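Notebooks > Kitchen corner > Play food and tableware

Print this page | E-mail this page

Play food set, sorting and wear notes
April 2025
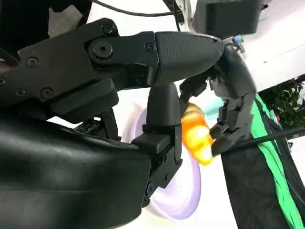 Yellow-orange piece, glossy and lumpy, beside the pale lavender-white disc.

Went through the Maglaya box again, the one last sorted in February. Purpose was to decide what stays in the kitchen corner and what goes back to the Brimness store. Lid label still reads 307, kept as is so the old entries match.

Glossy pieces. The ridged shapes show highlights along every fold, which makes surface marks hard to judge under the ceiling lights. Moved the desk lamp to a low angle and turned each piece by hand. Fine scratches are acceptable. Anything with an open seam goes in the reject tray, no gluing this time - the February repairs went brittle and had to be cut off.

Washing. Warm water, 2 ml of washing-up liquid to 500 ml, soft brush in the grooves, rinse, then stand on the rack overnight. Do not use the scouring pads from the Itonero pack. They dulled the test piece in under a minute and the shine did not come back with polishing.

Plates. Pale ones go at the front of the shelf, dark ones behind. Orange and yellow food is easiest to pick out against the pale tableware and the set looks tidier when laid for two. Stack rim down with a sheet of kitchen paper between. The stack leans if the sizes are mixed, so sort by diameter first.

Storage. The Hesis tub is too shallow for the bread and pastry shapes once the plates are in. Tried plates on edge along one side, food in the remaining space. Lid closes but bows in the middle. Filled weight about 400 g over what the wall bracket is meant to carry, so the tub stays on the floor for now.

Open points:
- deeper tub, same footprint if Hesis still make it
- second rack, the present one is shared with the paint pots
- new lid label, current ink rubs off on wet hands
- check whether Brimness want the rejects back or only the list

Shelf wiped down, brush left to dry on the windowsill. Reject tray is under the bench, left side.

Contact | Copyright Kitchen corner notebooks | Back to top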